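Jul 23, 2019
Skills lab notebook, Pludalbridge. Suturing station, week 2 of the revised rota.

Present: Yuzhen Meng at the console, Ea Hafþórsson bedside, me on notes.

Purpose of this entry is the division of labor, not the stitching as such. Since May the console operator has taken over most of what the second assistant used to do by hand: holding tension, presenting the thread end, moving slack out of the way. The bedside post went from two people to one. We said then that we would write down where the work went, and so far the notes have been thin.

Needle handover is the clearest case. Under the old arrangement the assistant asked for it, got it, and called it back. Now Ea loads, says "in," and waits. She reports long idle stretches with short bursts of instrument exchange, and says the waiting tires her more than the old job did. Yuzhen reports the opposite: no pause between knots, because every small task that used to be spoken is now one more hand movement at the console.

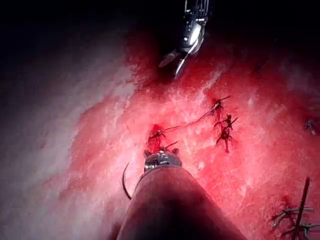

Interrupted stitches, both instruments in the field. Curved needle beside the lower shaft, upper jaws open.

Thread tails are a point of disagreement. Trimming was the assistant's call before and has no owner in the current protocol. Yuzhen wants it left to the console – Ea wants it called out loud, as it was. I have put it down as open.

Logging: the Ider software stamps each instrument exchange. Log stands at 858 entries since the change in May. It records nothing about who was waiting for whom, so the bedside sheet stays on paper for now. Kong asked whether the sheet could be dropped. Answered no.

Training hours: Onasel's plan gives 50 hours console and 14 bedside per person. That ratio made sense with two at the bedside. With one, the person there has to handle an undocking alone, and 14 is low. Ea has done almost all of hers and has practiced undocking once.

To do:
– swap Yuzhen and Ea for the next block, same task, same sheet
– add a column for waiting time
– ask Onasel about moving hours from console to bedside
– settle the trimming call before the swap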